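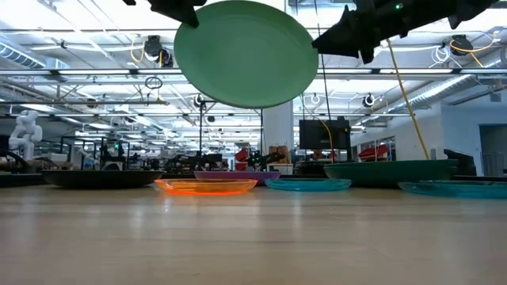

Two grippers on a sage-green plate, with more plates along the far edge of the table.

I went to see Heikki Salminen because I'm supposed to write a budget for two robot arms by December, and I'd gotten as far as the word "arms." He has bought more of this stuff than anyone I know, first for the packing line at Ultberg and now for Clatden, a dish-handling outfit that wants machines to sort and stack tableware for big kitchens. I brought a notebook and a bag of cinnamon buns. He ate two before I found my pen.

My first question was the one my boss wanted answered: what does it cost?

"Which part?" he said. "People come in with the price of the arm and think they're finished. The arm is the easy line. You get a quote, you argue a little, you sign. Then somebody asks what it's going to stand on."

So we went through what it's going to stand on. Tables, frames, power, network drops, somewhere to hang cameras, somebody to run the cable. His rule (he made me write it down, so I'm passing it along) is to take whatever the arms cost and add 30 percent before you've thought about anything else. On his first project he added nothing and spent the spring begging for money in small, embarrassing amounts.

"I once sent in a request for 800 dollars' worth of cable," he said. "They thought it was a typo. I had to walk over there with a tape measure and point at the ceiling!"

I asked about grippers, since I'd been planning to take whatever the seller threw in. He made a face. Clatden compared two suppliers, Pridero and Zavala, and for him the whole decision came down to fingertips. A plate is a mean thing to hold. It's thin at the rim, it's smooth, and once it tips, all the weight is out past your fingers. With two grippers on one plate you also have to worry about them pulling against each other.

"Buy spare fingertips on the first order," he said. "On the first order! Shipping on a tiny box is ridiculous, and you'll be waiting for it while everybody stands there." He put 4 sets in the original purchase and wishes he'd asked for more.

Then there were the plates, which I had assumed were free. I mean, they're plates. Heikki laughed pretty hard at that. You want different colors, he said, and different rims, and you especially want the see-through ones, because a camera that does fine with a solid black plate can get very confused by a clear orange one with light coming through it. His plate line for the year is 3000 dollars, and he's had to defend it every time.

"Finance says, can't you use the ones from the break room? Sure. And then I've got a robot that's great at the break room."

I wondered if I should be leasing. He'd lease the arms if he only needed them for one trial, he said, and buy the tables and the frame no matter what. Nobody wants a used frame back, and you'll drill holes in it the first week. Service contracts he'd take for the first year and then look at again. He was firmer about people. Put hours in the plan for whoever resets the table between runs, because that person exists whether or not they're in the spreadsheet.

By then the buns were gone and I had three pages that mostly said "ask about cable." I asked if there was anything he'd cut. He thought about it for a while.

"The second monitor," he said. Then he took it back. He'd keep the second monitor and cut the nice chairs.

I've since put fingertips on line six. My boss has circled it and written a question mark.

Contact | Copyright 2019 | Back to top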